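Collecting cutting demonstrations with a knife held in the gripper

Part 2 of the Sandu notes. Part 1 covered mounting the arm and checking the emergency stop. Start there if you haven't, because the steps below assume the arm is already on its base and the control software can see it.

Cutting is a useful test for learned robot policies. The tool has to come down at the right place, keep pushing once it meets resistance, and stop at the board. A pick-and-place task can be off by a little and still count. A cut that is off by a little gives you a wedge, or a board with a groove in it.

What we are building here is a set of human-guided demonstrations that a policy can be trained on. Ours has 67 of them. Tianyou Tan ran most of the sessions and Amancay Quiroga wrote the labeling script, which we call Willden.

Setting up the table

Cover the work surface with a cloth and put the cutting board where the arm can reach every part of it with the wrist pointing straight down. Check this with the gripper empty. If the elbow gets near its limit at any corner, move the board before you go further. Once you are happy with it, mark the board's position on the cloth.

Route loose cables before the knife goes in. Jog the wrist through its full rotation and watch the cable at the gripper. It should have enough slack to follow but never hang lower than the fingers.

Mounting the knife

1. Drive the arm to the mounting pose and open the gripper.
2. Put the arm in hold mode and confirm on the pendant that hold is active.
3. Wear a cut-resistant glove on the hand that touches the knife.
4. Bring the handle up between the fingers, blade down, and close at low force.
5. Check the blade from two sides. It should be square to the board.
6. Raise the force to the working value and try to twist the handle. If it moves, open and start again.

Save the final pose of the blade tip as the tool center point. We touch the tip to the board at low speed and record the height. Repeat this every time the knife is remounted – even a small change in grip shifts the tip enough to spoil a cut.
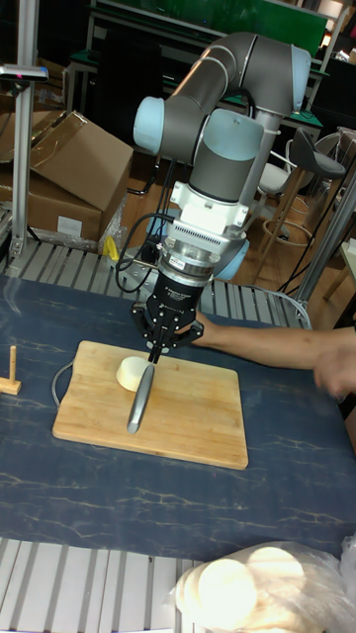 Knife in the gripper, with the tip at the board.

Recording a demonstration

Place one piece of food on the board. Vary where you put it between recordings, and vary the angle too. Our first policy was trained on pieces placed in nearly the same spot each time, and it learned the spot. It would cut there with nothing on the board.

Start the recorder, then guide the arm through four phases: approach, contact, cut, retract. Pause briefly between approach and contact. The pause makes the phases much easier to separate later. Keep your free hand off the table while the blade is moving.

We log joint positions, wrist force and the fixed camera view at the same rate. If you can only log one of the first two at full rate, choose force. Joint positions change smoothly and can be filled in afterward, but the moment of contact is a short spike and you will miss it.

Stop the recorder only after the blade is fully clear of the food. Early on we stopped too soon and the policy never learned to lift. 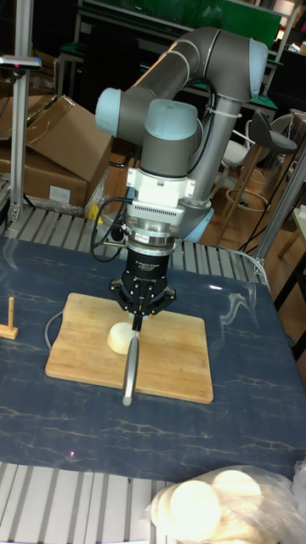
Board, food and tool as seen from the fixed camera.

Labeling

Willden reads the force log and proposes a time for each phase change. Go through the proposals by hand. Soft food gives a weak signal, and the script tends to place contact late. We corrected 6 of our 67 recordings and threw out 2 where the knife had slipped in the fingers.

Training and testing

Any standard imitation learning code will do. We used Clilow with its default settings, apart from a shorter action horizon during the contact phase. The longer one made the arm commit to a push before it had felt the food.

For testing, we ran 55 trials with pieces placed at positions not used in training. Score each trial by hand as clean, partial or missed. Write down the score before you look at the force plot – it is easy to talk yourself into a better one afterward.

Most of our misses came at the far edge of the board, where we had the fewest demonstrations. If your misses cluster like that, record more there before changing anything in the model.

Taking the knife out

Return to the mounting pose, put the arm in hold mode, hold the handle with the gloved hand and open the gripper slowly. Put the knife in its sheath before you turn to the computer.

Part 3 covers Zornine, the replay tool we use to compare a policy's cuts with the recorded ones.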